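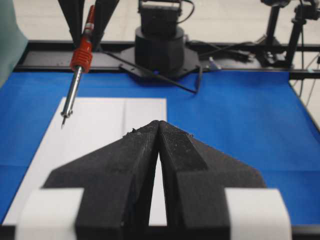

Learning to solder, one guided pass at a time

A pair of robot arms in Gratusham is being taught to handle a soldering iron, and the people doing the teaching are having a very good time with it.

The project is called Clelider. It has been running since September in two rooms above the old print shop on the Bustthorpe road, and its aim is easy to state: a person who knows how to solder, but has never written a line of code, should be able to pass the job on to a machine by doing it through the machine's own arms. The operator sits a few feet from the bench with a lever in each hand, watches a screen, and moves. The arms move with them. Every motion is saved, and the software later tries to work out what the good attempts have in common.

At the bench the iron is red-handled with a fine silver tip, and one black gripper holds it by the handle, point down, over a sheet of white paper on the blue work surface. The second gripper works in close from the other side. Paper is the practice material for now. Operators are learning to bring the tip to a chosen spot and hold it there, and a fresh sheet costs next to nothing.

"My first afternoon I couldn't get anywhere near where I wanted to be," said Tatiana Vrabec, who repaired hearing aids for years before joining the project as an operator. "Your own hand knows how heavy an iron is. Through the levers you get none of that, so you learn to read it off the screen. Then one day you notice you've stopped thinking about the levers at all, and oh, it's lovely. I went home and told everybody."

The team has saved 632 passes so far. Of those, 143 were done by Vrabec, more than by any other operator, and her recordings are the ones newcomers are asked to watch first. Passes that went wrong are kept too, with a note on where the trouble started. Jae-in Ha, who leads the software side, says the recoveries are some of the most useful material they have: an operator drifts off the mark, sees it, backs up a little and comes in again, and the model gets to see how a skilled person fixes a small mistake before it grows into a big one.

Clelider tried a different approach early on. Operators took hold of the arm itself and walked it through the motion, which works beautifully for big, slow jobs like moving trays. With an iron it was harder. People leaned on the arm without meaning to, their elbows blocked the cameras, and the fine part at the end came out shaky. The switch to remote control took most of a winter, including a long argument over how much the levers should scale down a person's movements. They settled on a ratio that turns a thumb's width at the lever into something closer to a grain of rice at the tip.

Toivo Salminen built the levers. He is on his fourth version and already has plans for a fifth, with a softer return spring and a pedal that lets the operator freeze one arm while working with the other. Two-handed work is where he thinks the real fun starts. "Soldering is always two hands," he said. "One brings the heat and one looks after everything else. If you only teach the first hand you've taught half a job."

Visitors can try the rig in the late afternoon, after 4 p.m., when the day's recording is finished. Hae-won Ki, who looks after these sessions, gives each person a few minutes of free movement and then a pencil dot to aim for. Teenagers tend to pick it up fast. So do people who sew, she has noticed, and one retired dentist who came back three times and has now been asked to stay on as an operator.

Next comes a simple joint, one wire to one pad, repeated until the model can make a fair attempt without anyone on the levers. The group wants a total of 666 passes on paper before it moves to metal, a target Jae-in Ha cheerfully admits was picked because it looked good on the whiteboard. At the present pace they will be there within days. The first boards are cut and waiting in a drawer, and Vrabec has asked to go first.

Anyone in the Gratusham area with soldering experience who would like to put in some time as an operator can leave their name at the Clelider front desk. No background in robotics is needed, and left-handers are especially welcome, as the project has only one so far.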